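How a Football Match Is Scored: A Guide for Young Readers
Karon Junior Football Program, Learning Pages
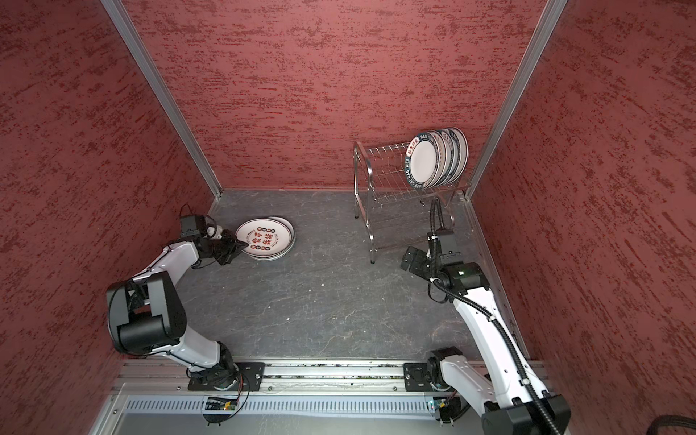
Why do you get a point for missing? One young reader at Gulari put this question to the program after a first match, and added that in soccer a miss is worth nothing at all.

The question is a fair one. Australian football has two kinds of score, and both of them count.

The posts

At each end of the oval stand 4 tall posts in a straight line. The two in the middle are the goal posts. They are the tallest. The two on the outside are shorter and are called behind posts. There is no crossbar and no net.

What is a goal?

A goal is worth six points. To score one, a player on the attacking team must kick the ball between the two goal posts. The ball may fly through high in the air, or it may bounce or roll along the ground. It must not touch a post, and no other player may touch it after it leaves the boot.

What is a behind?

A behind is worth one point. It is scored when the ball passes between a goal post and a behind post. It is also scored when the ball hits a goal post, or when a defender touches the ball before it goes through the middle. If the ball hits a behind post, there is no score and the ball is out of bounds.

Sometimes a defender will push the ball over the line on purpose. Giving away one point may be safer than risking six. This is called a rushed behind.

Who decides?

The goal umpire stands near the goal posts and watches the ball closely. For a goal, the umpire points with both hands, and then waves two flags. For a behind, the umpire points with one hand and waves one flag.

Reading the scoreboard

A scoreboard shows three numbers for each team. The first is goals, the second is behinds, and the third is the total. Suppose the board reads:

Ultero 9.4 (58)
Strobel 8.11 (59)

Ultero kicked nine goals, making 54 points, and added four behinds. Strobel kicked eight goals, making 48 points, and added eleven behinds. Strobel won by one point, even though Ultero kicked more goals. Those small scores can decide a match.

What happens next?

After a goal, the ball goes back to the center of the ground and play starts again with a bounce or a throw by the umpire. After a behind, a defender kicks the ball back into play from in front of the goal.

Try it yourself

A team has kicked 10.7. Multiply the goals by six, then add the behinds. Write your total on paper and check it with a parent or coach.

Words to know

Oval: the field on which the game is played.
Defender: a player who tries to stop the other team from scoring.
Boundary: the line around the edge of the playing area.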